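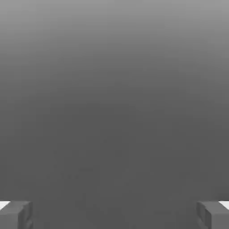 Spent the morning on the segmentation mask for the wrist view, the one that's supposed to tell the planner which pixels belong to us and which belong to the world. I'd been thresholding on brightness like a lazy person (it was fine on the old blue floor!) and in the new sim world it falls apart completely. The fingers down in the two bottom corners are nearly the same gray as everything behind them, so a brightness cut keeps the little white highlights on the outer upper corners and throws away most of the rest. Lovely. Chih-ming said to quit guessing from color and project the finger meshes through the camera model, same as Clilta does for the arm links, and he's right, I just didn't want to touch the calibration file again.

November 2022
Posted by Tia Ackroyd, Plokville notebook

So, calibration file. The hand-to-camera transform in there was from May, before Keith changed the mount offset, and the projected mask landed 15 pixels too low. Swapped in the current one, reran, and the edges line up nicely with the gripper open. Haven't tried it half closed or shut. Need to do that before anybody builds on it, and I mean me as well.

Second thing, and this one bugs me more. With nothing in view but plain gray the feature tracker still reports matches. I logged 59 on a single pair of renders! They have to be coming from the fingers, or else from those faint blotchy bits in the background, which look like compression to me. Gráinne thinks the stream is getting JPEG'd somewhere between the renderer and the node and wants me to dump raw buffers at both ends and diff them. Will do. If she's right we've been feeding mush to the depth net too, and that would explain a few of the weird grasps in the Clodell run (3,888 episodes, please don't make me regenerate those).

Changes on my branch so far:
mask now comes from mesh projection, brightness threshold deleted
tracker ignores anything inside the mask, plus a small margin
planner gets a "no target" status when the detector comes back empty, and holds position. It used to reuse the last pose, yikes

Clive asked if holding should time out. I put 30 seconds in the config and we can argue about it later.

Still open: raw buffer diff, half-closed mask, and whether Cheetham has the old transform baked into its launch file. I think it does. Ask Keith

We use cookies to keep you signed in to the notebook. Accept / Manage settings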